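Hundell Meal Services
Plating Room, Yensuk Site
Periodic Safety Inspection Checklist: Automated Plating Stations
Date of inspection: 24 November 2021
Previous inspection: on file with the site office
Stations inspected: 4

Scope

This checklist covers the plating stations at which a robot arm handles plates and single food items alongside kitchen staff. It covers the equipment, the work surface and the duties of the people assigned to each station. Dishwashing and cold storage are inspected separately. Ratings are Satisfactory, Needs Attention or Not Satisfactory. A comment is required for any rating other than Satisfactory and is optional elsewhere.

Section A. Work surface and surroundings

A1. Tabletop stable and level
Satisfactory.

A2. Floor marking visible at all approach points
Needs Attention. Tape at station 3 is worn through at the corner used by the cart. Replace before the next inspection.

A3. Items on the tabletop limited to those needed for the current task
Needs Attention. Staff at two stations place equipment within reach of the arm while plating is under way. The written procedure does not say where such equipment should go. The procedure should be amended and a location assigned.

A4. Lighting adequate for staff and for the wrist camera
Satisfactory.

Section B. Arm and gripper

B1. Emergency stop within reach of the operator's normal standing position
Satisfactory at stations 1, 2 and 4. Needs Attention at station 3, where the button is reached only by leaning across the table. Left-handed staff reported this in November and a work order was opened.

B2. Emergency stop tested under motion
Satisfactory. Tested at each station with the arm moving at working speed.

B3. Gripper fingers free of cracks, burrs and food residue
Satisfactory. The cleaning log was complete for all stations.

B4. Grip force within the limit posted at the station
Satisfactory. The posted limit is 65 newtons. The label at station 1 is faded and should be reprinted.

B5. Arm holds position when a person enters the marked area
Satisfactory. The inspector notes that several employees have developed the habit of waiting for the arm to complete its motion before stepping in. This is good practice and should be added to the training sheet.

Section C. Food handling

C1. Plates undamaged and suited to the gripper
Satisfactory. Shallow plates with a raised rim remain the approved type. Deep bowls are still to be handled by staff.

C2. Food items placed without contact between food and non-food surfaces
Satisfactory. Round and cylindrical items, corn on the cob in particular, may roll when a plate is lifted at an angle. Staff asked for clear authority to stop the arm when this occurs. They have that authority under the current procedure, and supervisors are to repeat this at shift change.
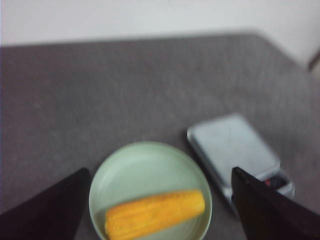

C3. Temperature checks completed by a person
Needs Attention. Checks were recorded at the required times, but on two sheets the initials were missing. The arm does not relieve any employee of this duty.

C4. Allergen separation maintained
Satisfactory. Gripper fingers are changed between allergen runs, and the spare set is stored in a closed box.

Section D. Staffing and changes to duties

D1. Every employee at a station holds a current training record
Satisfactory.

D2. Duties at each station described in writing
Not Satisfactory. The job description in use predates the Skundomico control software. It refers to hand plating as the main task, while staff now spend most of a shift loading, watching and correcting. Plating room management is to issue a revised description under work order 789.

D3. Rotation between watching and manual tasks
Needs Attention. The agreed limit is 2 hours of continuous monitoring. Records show it was exceeded on the late shift when the room was short of staff. Employees described the monitoring work as lighter on the shoulders and wrists but more tiring to the eyes. Both points should be considered when the schedule is next drawn up.

D4. Staff consulted before changes to arm speed or task
Needs Attention. The most recent speed change was announced by notice only. A short briefing at the station is required.

D5. Means of reporting near misses available and in use
Satisfactory. The Cekeck reporting form is posted at each station. Staff may continue to report on paper.

Summary of required actions

Replace floor tape at station 3.
Move emergency stop at station 3.
Assign a location for equipment not in use during plating.
Reprint force label at station 1.
Revise written duties, work order 789.
Enforce the monitoring limit on the late shift.

Stations 1, 2 and 4 may continue in normal operation. Station 3 may operate at reduced speed until item B1 is closed.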